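Section 4 covers the first week with the arm at a packing station: who does what, how to run a shift, and how to hand a job back to a person. Wiring and mounting are in Section 3. If the station hasn't passed the checks there, stop and go back.

## 4.1 What changes at the station

Before the Baltix cell, one packer at the Valdebenito site picked up every cardboard insert by hand, 2,000 of them on an ordinary day and 2,225 in July. It's hard on the thumbs! The arm now takes over the picking and presenting, and the packer moves to checking, loading and fixing the odd jobs the arm can't manage.

Two roles are needed on each shift:

- **Station lead.** Starts and stops the arm, answers its prompts, signs the shift sheet. Usually the person who packed at that station before, and we really recommend keeping it that way. They know which inserts curl and which ones stick together.
- **Floater.** Covers up to three stations, refills stock and takes over hand packing during a fault.

> **Note:** Role changes go on the wall plan at least one shift ahead. Please don't move people between stations in the middle of a run.

## 4.2 Starting a shift

1. Walk once around the table. Look for cables that have crept into the walkway and move them back behind the marked line.
2. Check that the tabletop is clear of tape, labels and yesterday's offcuts.
3. Turn the key on the control panel to **Hold**. The arm stays still in this position.
4. Sign in on the Jiditz screen with your own badge. Shared badges mess up the break timer.
5. Choose the insert size. If your size isn't listed, pick the next one up and run a short trial.
6. Turn the key to **Run** and press the green button for one full second.

> **Caution:** Keep hands, sleeves and lanyards off the table whenever the key is at **Run**, even if the arm has paused. A paused arm can start again without a sound.

## 4.3 The first trial pieces

Run ten pieces at slow speed before going up to normal. This is the fun part, and it's worth calling over anyone who will work the station later in the week so they get a good look (from behind the line, please).

1. Set the speed dial to 1.
2. Watch how the gripper holds each piece. A tilted sheet is fine as long as both fingers have it and it doesn't touch a second sheet. 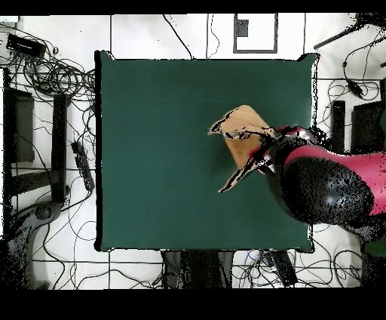

3. If a piece slips, press **Hold**, take it off the table and press **Retry**. Three slips in a row means the grip width is wrong. See 5.2.
4. After ten good pieces, set the dial to 3.

## 4.4 Handing work back to a person

Packers can take the job back at any time, and they don't need a supervisor's okay to do it. Asesow built the handover key in for exactly this, and crews use it more than we ever expected.

1. Press **Hold** and wait for the amber light.
2. Press **Hand over**. The arm folds back to its rest position.
3. Turn the key to **Off** and take it with you.
4. Pack by hand at your normal pace. The screen won't count these pieces toward the arm's total, so write them on the shift sheet.

One crew handed over for the last hour of every shift in their first month and still sent out 1,576 pieces a day. By the second month they only did it for the thin inserts.

> **Note:** The shift sheet has a line for comments. Use it! The slow-speed trial in 4.3 started as a packer's comment.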